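Wotov Tranduvura 4
Demonstration recording software for simulated manipulators

Product code: TRV-4
Supplied as: download, licence per workstation
Status: in stock, licence key sent on order

Overview

Tranduvura 4 records human-driven demonstrations in simulation and writes them out as training episodes for imitation learning. An operator drives a simulated arm and gripper through a task. The software stores joint positions, gripper opening, operator commands, object poses and the rendered camera views against a single clock. Episodes can be replayed, trimmed, relabelled and re-rendered without the operator having to repeat the task.

It is intended for groups that already have a policy training pipeline and need a steady supply of clean examples. No training code is included.

Recording

State and command channels are logged at 500 Hz. Camera views are rendered at a lower rate set per project, and each image carries the index of the nearest state sample. Rendering can be done live or deferred. Deferred rendering is the usual choice where the workstation has one graphics card, as the operator then works from a single preview and the remaining views are produced overnight from the stored states.

Camera views may be fixed in the room or attached to the gripper. Attached views move with the tool, so the fingers will cover part of the work as they close on it. Both kinds can be exported for the same episode, or either can be left out.

Image noise, light direction and shadow softness are set in the project file and may be varied between episodes. Object start poses are drawn from a range given by the user. The random seed is kept with the episode.
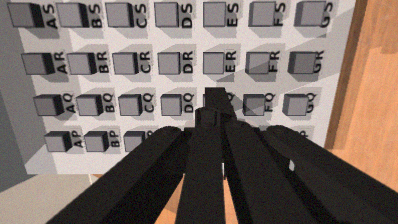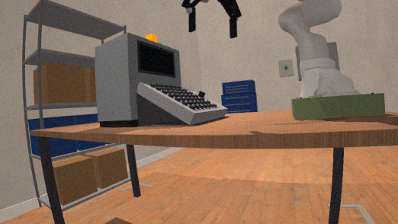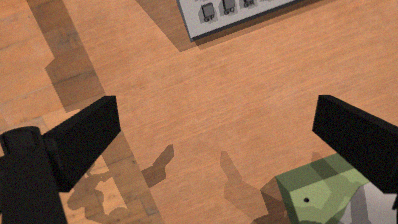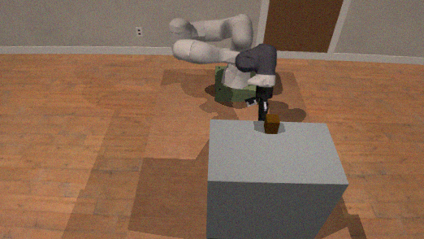
Rendered camera views from Tranduvura 4, each with the gripper in view.

Scene library

The Ayaaba scene library is included with every licence. It covers table and floor layouts, arm mountings, shelving and storage bins, and small handling objects. Button panels can be lettered in the scene editor, which allows a written instruction to name a particular button. Scenes are held as plain text files and can be edited by hand. User meshes can be imported, but collision shapes for them must be supplied separately — the importer does not generate them.

The Pluldale starter set is an optional extra. It holds over 3000 demonstrations recorded in Ayaaba scenes, of which 713 are marked as failed and kept with a note of the step at which the operator stopped. Failed episodes are left out of exports unless requested.

Review tools

Each episode opens on a timeline with the camera views above and the logged channels below. A reviewer can mark it as accepted, rejected or held, split it into named steps, and attach a written instruction in one or more languages. Edits are stored beside the recording and never overwrite it. Two reviewers may work on the same project, provided they do not have the same episode open.

Replay runs the stored commands through the physics again and reports any drift between the original and replayed object poses. Episodes over the drift limit are flagged. The limit is set per project, and contact-heavy tasks such as button pressing will normally need a tighter one than pick and place.

Input devices

Supported: six-axis desktop controller, tracked hand controllers, leader arm over USB
Partly supported: gamepad (position only, no wrist rotation)
Not supported: mouse and keyboard, except for moving the preview camera

Notes on use

Projects made in version 3 open in version 4 but cannot be saved back to the older format. Keep a copy before converting.

Gripper opening is stored as a distance in version 4. Earlier versions stored it as a fraction of full travel, and export scripts that expect the fraction need the compatibility switch turned on.

Set-up help and scene building are available as paid services. Contact Salamatu Tsikata for licences and upgrades, or Senyo Sarpong for technical questions before ordering.

The next maintenance release is planned for December.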